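Ticket: Caption lines running into story text on government and Indigenous affairs pages
Queue: Web publishing, news desk support

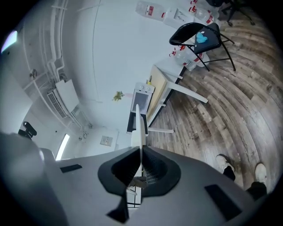 Opened by: Niamh Ó Riain, politics desk
Assigned to: Dindo Tan
Opened: 2024-11-18
Priority: High
Status: Closed, with one follow-up

Summary from reporter

Stories filed to the federal politics section are showing the photo caption as the first paragraph of the article. The caption is supposed to sit under the lead photo in small type. On the live page it appears in body type with no space between it and the dateline. The same text also goes out in the morning newsletter and in the feed we send to partner sites, so readers there get a caption with no photo and then the story.

The worst one is the story on the land transfer agreement. The caption names the minister and describes her signing at a table. The second paragraph starts with the dateline and the actual news. A reader wrote in to ask why the story was about a table. I have fixed that one by hand twice and the caption came back both times.

Steps to reproduce

1. Open any story in Pletance with a lead photo from the wire.
2. Publish.
3. Look at the public page in a private window.
4. Caption text appears above the dateline in body type.

Stories with a staff photo look fine. Stories with no photo look fine.

Comment – Dindo Tan, 9:12 a.m.

Confirmed on the land transfer story and on the budget committee story. I do not see it in the sports or business sections. Can you tell me when you first noticed it? Also, when you say the caption came back, did someone republish the story, or did it change with nobody in it?

Comment – Niamh Ó Riain, 9:20 a.m.

First noticed this morning but the reader letter is dated two days ago. Nobody had the story open either time. I checked the lock history. The last edit is mine and it shows the caption removed. The public page shows it anyway.

Comment – Dindo Tan, 9:48 a.m.

Thanks. That points to the wire update and not to the template. When the agency sends a write-through, Skemuvar matches it to our copy by slug and refreshes the fields we have not overridden. Your edit removed the caption from the body but did not mark the body as overridden, so the next write-through put it back.

To stop it on the two stories that matter most right now, open the story, go to Source, and set Body to "Local". Do this before removing the caption. It means you will not get agency updates to the text, so someone on the desk has to watch the wire for changes.

Comment – Niamh Ó Riain, 10:05 a.m.

Done on both. Land transfer page is clean and has stayed clean through one write-through. We can't do this for everything. On a sitting day most of the section is wire copy and we rely on the updates.

Comment – Dindo Tan, 10:31 a.m.

Understood, it's only a stopgap. I ran a search for stories where the first body paragraph matches the caption field. 133 results, all in federal politics, provincial politics and Indigenous affairs. Oldest is from October. I went through the raw wire files for ten of them and the caption is in its own field in every one, so the agency is sending it correctly. We are the ones putting it in the body.

Passing to Rok Nikolaidis, who looks after the import rules.

Comment – Rok Nikolaidis, 11:15 a.m.

Looking at this now. Three sections share one import rule, called Peng, and the rest use the default. That matches the list Dindo found.

Peng was changed in October to handle long credit lines. Some agency captions end with a photographer credit in parentheses, and the old rule was cutting those off. The change tells the importer to treat everything up to the closing parenthesis as one block. It then looks for the dateline. If the dateline is in capitals followed by a long dash, it should split there and drop the block into the caption field.

What I think is happening: the split fails when the dateline has a normal hyphen or two hyphens in place of the long dash. The importer gives up and keeps the whole block in the body, and also fills the caption field from the wire's own caption. So you get it twice. Will test.

Comment – Rok Nikolaidis, 12:40 p.m.

Tested on the staging site with copies of the 133.

66 have a double hyphen after the dateline.
63 have a single hyphen.
The remaining four have no dateline at all. Two are explainers, one is a list of cabinet members, one is a correction notice.

With the rule changed to accept all three kinds of dash, the first two groups import properly. The four without a dateline still fail. For those I have added a second check: if the first paragraph is the same as the caption field, remove it from the body. That clears all four.

I would like someone from the desk to look at staging before this goes live. A rule that deletes a first paragraph makes me nervous.

Comment – Ita Noonan, copy desk, 1:22 p.m.

I read through the staging copies. The ledes are intact on every one I opened. One problem: the story on the residential school records hearing has lost its editor's note. The note was in the same paragraph as the caption and ended in a parenthesis. It gives the support line number for readers and must not be dropped. Please do not publish until this is fixed.

Comment – Rok Nikolaidis, 1:50 p.m.

Good catch, thank you. The block was taking in the note because of the closing parenthesis. I have limited it to the length of the wire caption. Anything left over stays in the body as its own paragraph. Staging has been refreshed. The note is back, at the top, above the dateline.

Comment – Ita Noonan, 2:14 p.m.

Checked. Note is there and the number is right. I also looked for other stories with the same note and they all have it. Fine with me to go ahead.

Comment – Rok Nikolaidis, 2:35 p.m.

Rule is live. Reprocessing the affected stories now. Anything with Body set to "Local" will be skipped, so Niamh's two will stay as they are.

Comment – Dindo Tan, 3:10 p.m.

Search now returns zero matches on the public site. Page cache cleared for the three sections. The partner feed takes longer – nearly 4,000 items are in the queue – but new items are going out correctly. The newsletter is built from the feed in the early morning and will pick up the clean text.

Niamh, you can set the two stories back to "Wire" whenever you like.

Comment – Niamh Ó Riain, 3:26 p.m.

Set the budget committee one back to Wire and it is fine. Leaving the land transfer one on Local because we have added our own reporting to it. Will answer the reader.

Comment – Hui-mei Ho, partner feeds, 4:02 p.m.

Vulora reports that they stored the old versions and do not refresh a story unless its update time changes. Reprocessing did not touch the update time, so their copies still show the captions. Can we push a new time on the affected items only? They asked us not to resend the whole section.

Comment – Dindo Tan, 4:18 p.m.

Yes. Rok has the list of IDs. I'd rather do it after the feed queue has drained. Opening a separate ticket for this and linking it here, assigned to Hui-mei with Rok copied.

Resolution

Cause: October change to the Peng import rule did not recognize datelines followed by a single or double hyphen, and left the caption block in the body.
Fix: Rule accepts all dash types. Duplicate first paragraph is removed only if it matches the caption field. Block length limited to the wire caption so editor's notes are kept.
Desk action: None for new stories. If a caption shows up in the body again, send the slug to this queue and leave the story as it is so we can see the import record.
Follow-up: Update times for Vulora, separate ticket.

Closed by Dindo Tan, 4:25 p.m.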